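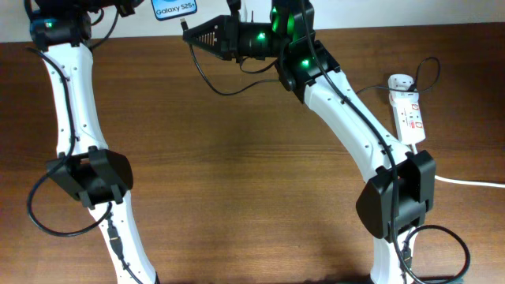 Fault report: unplanned stop on the right arm
Drorkia project, final report, section 4
19 May 2026

On run 394 the right arm lost power to its wrist while holding a part above the table. The gripper opened and the part fell. No one was hurt. The left arm kept moving for 767 ms before the software stopped it.

We first blamed the Wedine motion code and spent two days on it. The log showed no bad commands. We then moved each joint by hand with the meter connected, and the supply dropped out whenever the elbow was bent past a certain angle. The cable that runs down the links was being pulled tight at the joint, and one pin in the plug had worked loose.

We replaced the plug, left more slack at the elbow and clipped the cable on both sides of it. We also changed the stop rule so that a fault on either arm halts both. After that we did 405 runs with no dropouts.

The gripper still opens when it loses power. We did not have time to fix this.

3 comments | 12 shares

Related reports
Chornovol: belt tension on a small conveyor
Istunance: battery swap timing

Contact the project office | Back to top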